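The Patience of Picking Up a Sponge

At Bresska, a small automation company, the working day begins at 8 a.m. with a sponge in a tray. A person sits down at a white board laid over a wooden table, takes a gripper in each hand, and does one short job. Then the job is done again.

The company is building a learning system called Odora. It is meant to handle soft household things, and it learns from people doing the handling first.
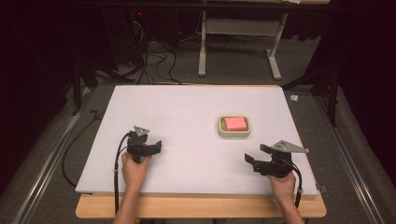

Each attempt is saved as one example. By May the team had 1,781 of them, and 355 involved a sponge. Soft objects take more examples than hard ones, the team says, as they change shape under the fingers. A session lasts 13 minutes, followed by a break. Wrists get tired before anything else does.

The instructions are short. Move at a normal speed. Start with the jaws open. If you drop something, keep going — the dropped ones are kept too, under their own label.

People new to the work tend to squeeze too hard. They can't feel the object through the tool, so they learn to judge by eye. Most settle down after 5 sessions.

The finger pads get their own check before each session, and any marks on them go into a log.

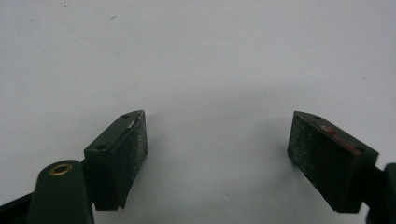

What happens to the examples

Recordings go to Utham, the company's second site, where reviewers trim the start and end of each one. Anything with a missing stretch is thrown out. The rest is used to train Odora overnight, and the results are back by morning.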